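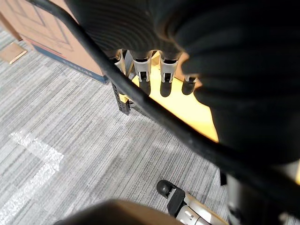 The hand at Endgate, with the cable passing in front and tape on the carpet below.

Visits > Labs and workshops > Rundthorpe

July, by Amra Leka

I went to the Rundthorpe open afternoon because a friend in packaging keeps telling me I'm too hard on robot hands. The machine they wanted us to see is called Endgate, and the talk was on looking after it, which at least made a change from watching something pick up a block.

The cable got most of my attention. It's thick and black and it runs close to the hand. I asked what stops it from rubbing on the ribbed cover. The answer was that they check it every morning and re-route it when it looks wrong. Fine, but who decides what wrong looks like? They have a written sheet for the fingertips and no sheet for the cable. I'd have done that the other way around.

The cover is there to keep dust and crumbs of plastic out of the joints. It comes off every 34 hours of running, so someone can go over the finger pins and brush out the slots. Our guide put the job at 11 minutes. Bansal, the supplier, says 4, and I noticed he didn't offer to try it with a stopwatch.

Fingertips are changed as they wear. These are the rounded dark ends on the pale segments, and they looked decent to me, but I don't know how old they were and the guide didn't either. He thought there was a log. Replacements come from Ferkirside in bags of 200, which seems like a lot of fingertips for a hand that supposedly needs so little care.

The arm sleeve is the other soft part. It's dark gray and bulky, with folds that must make wiping it down a chore. Under it there's a plain silver cylinder with a cutout where you can see a bolt or fitting. I liked that. A part I can look at without undressing the machine is worth more to me than another page in the manual.
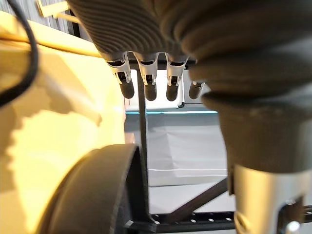

What I'd want before buying

The cable check written down, with a limit on how close it may sit to the cover. A date on every set of fingertips. And one full cover change done in front of visitors by whoever normally does it.

They were friendly, and the questions ran on until 4:00. I still wouldn't sign anything.

Contact Amra Leka | All text copyright the author | Back to top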